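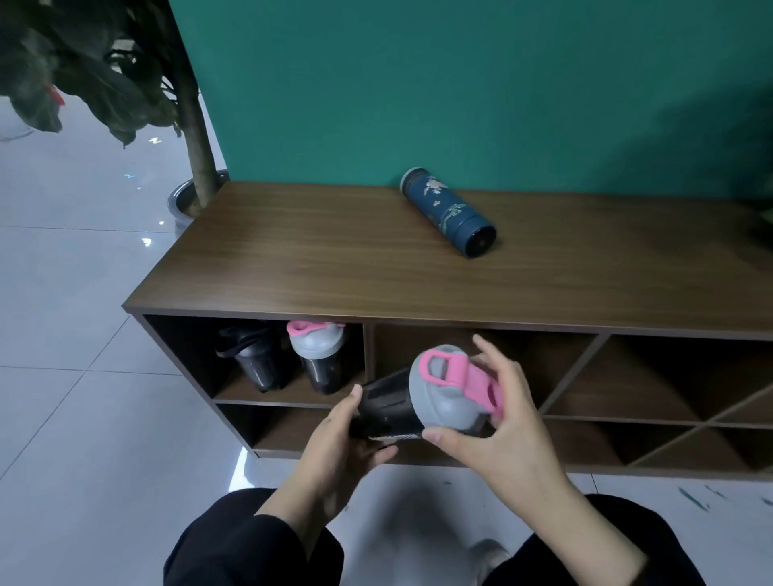

*Two-handed grip on a shaker bottle in front of the cabinet. Head camera, bottle task, living-room set.*

# Gallery: bottle and container handling

These pages collect material from the household recording sessions we ran in November for the Vilik policy model. The sessions cover bottles, jars and small containers, handled at furniture of ordinary height. The collection holds 1091 accepted episodes. The target for the full set is 4000, and the remaining share will come from kitchens and hallways.

The bottle task opens the gallery, as it is the one most visitors ask about. The notes that follow give the recording setup, the instructions given to the people doing the handling, and the way the episodes are labeled. Readers who only want the task list can skip to the end.

## About the bottle task

The view is first-person, looking down at a low cabinet with open cubbies. The shaker bottle in the hands has a black body and a gray lid with a pink spout cap. The left hand supports the body and the right hand holds the lid. In our labels this is a *support/lid* grip, with support always named first.

A second bottle with the same coloring stands in the upper-left cubby, next to one that is almost entirely black. Matching objects are wanted in this task. A model trained only on unique objects learns to find "the bottle" by color, and then fails when a shelf holds a pair. Language labels for such episodes must therefore name a location as well as an object: "the shaker with the pink cap in the upper-left cubby" is accepted, "the pink shaker" is sent back.

The dark navy flask lying on the cabinet top is labeled as a background object. Its pattern of gold and light blue gives the tracker good texture to hold on to. The shaker bodies are mostly plain black, and pose estimates on them drift about the long axis. The strip of white print low on the body helps when it faces the camera. Kirsty Moncrieff, who maintains the tracker, scores rotation on black bodies separately for that reason.

## Recording setup

- Camera: head level, angled down, single view. Wrist cameras were tried in the Dinau sessions and dropped from this set.
- Light: as found. No lamps were added and no blinds were closed.
- Floor: glossy tile at this location. Glare patches are kept in the data and tagged `floor_glare`.
- Sleeves: long and dark for this block. Bare-arm episodes are in a separate block with the same task list.
- Furniture: not moved between episodes. Plants stay where they are, including when leaves enter the view.

The glare tag was added late. Ívar Kvaran found that the depth model placed a hole in the floor wherever a bright patch met the base of a cabinet, and the planner would then keep the arm well clear of the lowest cubbies. Tagging the patches allowed the depth loss to be masked there. Episodes recorded before the tag existed have been gone through by hand – version 2 of the label file has the result.

## Instructions to handlers

The handlers receive a task card and nothing else. The card for this task reads, in full:

> Take a bottle from the cabinet. Turn it in your hands as you would if you were checking the lid. Put a bottle back in any free space. Work at your normal speed.

Earlier cards were longer. They asked for a pause before each grasp and a fixed order of hands, and the episodes that came back were stiff. Aroha Ngata rewrote the cards after the Toma trial, and the hand paths from the short version are closer to what people do at home. They are also harder to segment, which was accepted as a fair trade.

Handlers may look away from the object. They may regrip as often as they like. An episode is rejected only for the following:

1. Both hands out of view for more than 2 seconds.
2. An object dropped outside the camera's view.
3. A face or a readable personal document in view.
4. Missing start or end marker.

## Labels

Each episode carries three layers of annotation.

**Segments.** Reach, grasp, transport, reorient, place, release. The reorient segment covers all turning and tilting between grasp and place. Lid checks fall here and carry no segment name of their own.

**Contacts.** Which hand touches which part. Parts for a shaker bottle are body, lid, cap and loop. Contact with a fingertip hidden behind the object is marked `inferred`. The underside of the body is nearly always inferred from a head camera, and anyone training a contact predictor should filter on this field first.

**Storage.** The state of the cabinet by cubby, recorded as occupied, free or unclear. A cubby partly hidden by a hand or deep in shadow is marked `unclear` unless a neighboring view of the same episode settles it. Diagonal wine-rack sections are listed as a single storage region, as annotators could not agree on names for the triangles.

Lowri Morgan runs the agreement checks. Segment boundaries agree well between annotators, except at the change from transport to reorient, where people differ on how much tilt counts. The current rule is to open the reorient segment at the first frame where the long axis of the bottle turns relative to the palm – wrist motion alone does not count.

## Known gaps

- Left-handed handlers are underrepresented.
- Transparent bottles are missing from this location.
- Dark objects against dark cubby interiors have weak masks. The edges were drawn by hand where the automatic mask failed, and these carry the tag `manual_edge`.
- All cabinets so far are low. Wall cupboards are planned for the Hemier block.

## Use and contact

The label files and task cards are shared with partner labs on request. Video is shared under the same terms, after the privacy check has been completed for the location in question. Requests go to Kane Tamihana, and are handled on Tuesday each week. Please state the episode block and the label version you need. Mixed versions cannot be merged, as the storage layer was renamed between the first and second releases.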